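4.2 Small objects on shared tables in reading areas

Field notes for the Flarnska reading area were made over 12 visits, the first on 1/11/18, the last in March. Seating by Wieser, tables from the Skestow range. Coding followed the Grellix sheet (6 categories, see Appendix B). In all 404 entries, one line each, after duplicates were taken out. Five entries could not be read and were droped.

We were interested in what stays on a table between sitters. Cups and paper get cleared. Signs mostly don't. Desk items such as mouse pads are the odd group: they belong to a work spot, but in a reading area there is no fixed work spot, so they drift. Coders disagreed most often here, and the category was split in two halfway through (personal / house).
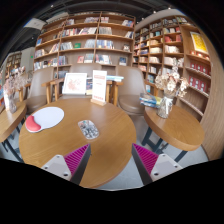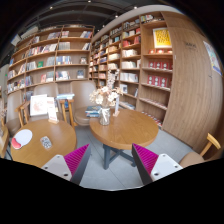
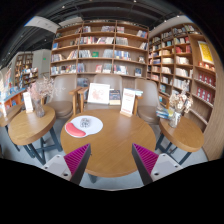 Figure 6. Round table with mouse pad and upright sign.

Seating and surface have to be coded together. A chair pulled in close makes the near part of the table feel taken, even with no one in it, and sitters we spoke to said much the same. Display items complicate this. In Figure 6 a white-framed picture leans behind the table, with the sign standing at the table's back edge, and the coder has to decide whether the chair there counts as a seat or as a shelf. We went with shelf. The pad with its coral-red wrist rest was coded house, not personal, though one coder held out for personal and the line was left flagged. Round tops made all of this harder then it needed to be, no corners to assign to anyone. Books lying flat went under display unless open. Agreement by category is given in Section 5.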